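Die Hantelbank im Gästezimmer

Ein Plädoyer gegen die Jahresbindung im Fitnessstudio
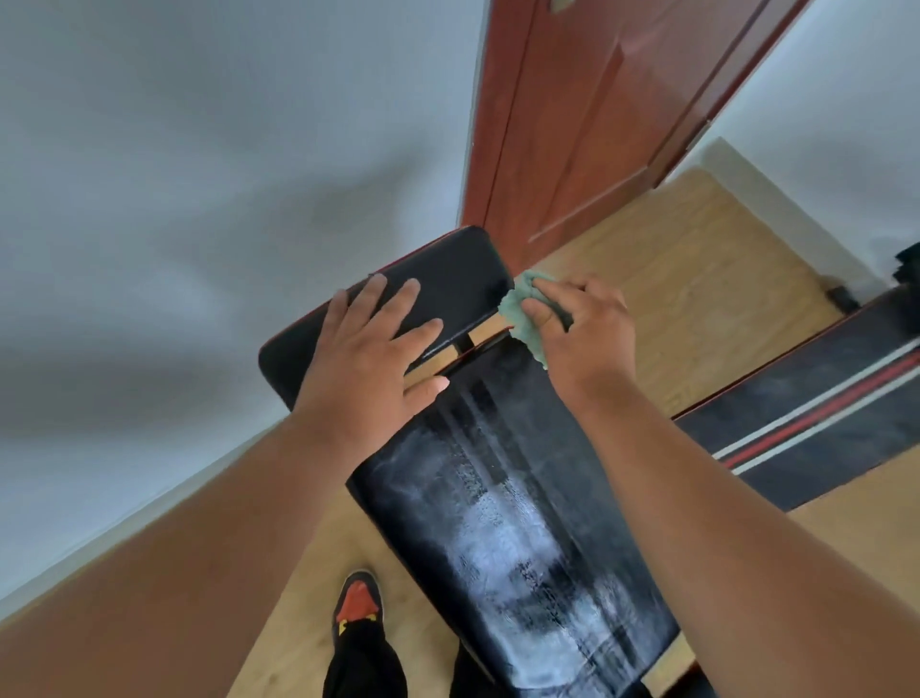
Hantelbank mit schwarzem Polster und roter Paspel.

Im Mai hat mein Studio in Drastville den Vertrag verlängert, ohne mich zu fragen. Das war rechtens, ich hatte die Frist verpasst. Zwölf weitere Monate, dazu eine Servicepauschale von 20 Euro, deren Zweck mir am Empfang niemand erklären konnte. Ich halte dieses Modell für falsch, und zwar auch dann, wenn man die Fristen einhält.

Ein Studio verdient an Mitgliedern, die nicht kommen. Das Haus bei uns hat 4000 Mitglieder und 1150 Quadratmeter Fläche. Würde auch nur ein Viertel davon abends um sechs trainieren wollen, käme man nicht mehr durch die Umkleide. Der Betreiber muss also hoffen, dass die meisten zu Hause bleiben und trotzdem zahlen. Ein Geschäft, das auf der Trägheit seiner Kunden beruht, hat wenig Grund, die Geräte zu warten oder die Öffnungszeiten zu verbessern.

Vendula Bartoš, mit der ich früher trainiert habe, sieht das anders. Ohne den festen Betrag auf dem Kontoauszug würde sie gar nichts tun, meint sie. Das mag für sie stimmen. Bei mir hat das schlechte Gewissen noch nie eine Kniebeuge ersetzt.

Wer daheim trainiert, braucht wenig: eine Bank, zwei Kurzhanteln, eine Matte. Gebraucht bekommt man das meiste günstig, weil andere ihre Vorsätze im Frühjahr wieder verkaufen. Natürlich fehlt der Kurs am Dienstagabend, falls man solche Kurse mag, und ein Zimmer muss man auch haben. In einer kleinen Wohnung in Ellport wäre das schwierig geworden.

Verlangen würde ich vom Gesetzgeber gar nicht viel. Monatlich kündbar sollte der Normalfall sein, und wer ein Quartal lang nicht erscheint, sollte vor der nächsten Abbuchung angeschrieben werden. Radomír Trnka hat mir vorgerechnet, dass die Beiträge dann steigen. Vermutlich hat er recht. Dann zahlen eben die, die kommen, was das Training kostet. Meine Kündigung liegt seit dem Sommer beim Studio, eine Bestätigung habe ich bis heute nicht.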